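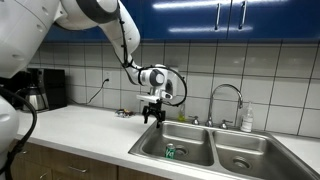

A robot arm over a kitchen sink.

How do doctors test a new medicine?

When you are poorly, a doctor or nurse might give you a medicine. Before that medicine reached you, it had to be tested. The tests are called clinical trials. The word "clinical" means to do with looking after patients.

This page is about trials of medicines for asthma, but most other medicines are tested in much the same way.

What is asthma?

Every time you breathe in, air goes down your windpipe and into lots of smaller tubes in your lungs. These tubes are called airways. In someone with asthma, the airways are easily upset. Cold air, pollen, dust, furry animals or a bad cold can make them swell up on the inside. The muscles around them get tight too, so there is less room for the air. The person may cough, feel a tight chest or make a whistling sound called a wheeze.

You can't catch asthma from anybody. Many people with asthma use an inhaler, which sends medicine straight down into the airways.

Why have a trial?

Scientists can have a very good idea for a medicine and still be wrong about it. It might not work at all. It might work, but make people feel sick or give them headaches. These unwanted effects are called side effects. A trial is how scientists find out.

Trials go in steps. First the medicine is studied in a laboratory. Then a small number of people try it, often healthy grown-ups, so that doctors can check how safe it is and how much to give. Next it goes to a bigger group of people who have the illness, and after that to a bigger group still. If there is a problem at any step, the trial can be stopped.

What is a fair test?

You may have done fair tests in science at school. If you want to know which paper towel soaks up the most water, you use the same amount of water each time and change only the towel.

People are harder to test than paper towels. Some get better by themselves. Some feel better because they have been given something and expect it to help. So the people in a trial are usually put into two groups. One group gets the new medicine. The other gets the usual medicine, or sometimes a dummy medicine called a placebo (say it "pla-SEE-bo"). A placebo looks the same as the real thing but has no medicine in it.

A computer picks who goes in which group. The doctor doesn't choose and neither does the patient. Often neither of them knows which group the patient is in until the trial has ended. This is called a blind trial, although it has nothing to do with eyesight.

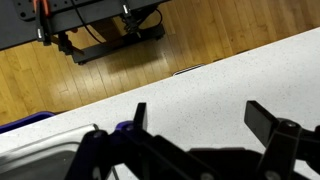

Rutimham, July

Timo Janssen is 11 and has had asthma since he was five. He is taking part in a trial called Betow, which compares two kinds of inhaler. He goes to the Cantero Children's Clinic for his visits, and each visit takes about an hour.

"First they ask how I've been," he says. "Then I blow into a tube as hard as I can. I do it three times and they write down the best one."

The tube is called a peak flow meter. It shows how fast Timo can blow air out of his lungs. He has one at home as well, and uses it every morning before breakfast and again at bedtime. He writes the number in a diary. There is a space to say if he woke up coughing, or had to stop for a rest in football.

Romana Trnka is the research nurse who looks after the children in Betow. She told us that the diary matters as much as the clinic visits. "I only see how Timo is on one morning," she says. "I need to know about the other days too, even the boring ones."

Do you have to take part?

No. A child's parent or carer has to agree, and the child is asked too. The nurse explains what will happen and leaves plenty of time for questions. If you say yes and later change your mind, you can stop. Your doctor will still look after you just the same.

Timo asked whether there would be needles. There was one blood test at the start, and he had some numbing cream on his arm for it.

What happens at the end?

All the diaries and test results are put together, with the names taken off. People who are good at maths compare the groups. The Betow results will be worked out by a team at the Brumano Institute, and the families will be sent a letter telling them what was found.

Sometimes the answer is that the new medicine is no better than the old one. Scientists still write that down and share it, so that other people don't have to do the same trial again.

Words to know

Airways: the tubes that carry air in and out of your lungs.
Placebo: a dummy medicine with no real medicine in it.
Side effect: something a medicine does that you didn't want it to do.
Peak flow: how fast you can blow air out.
Consent: saying yes to something after it has been explained to you.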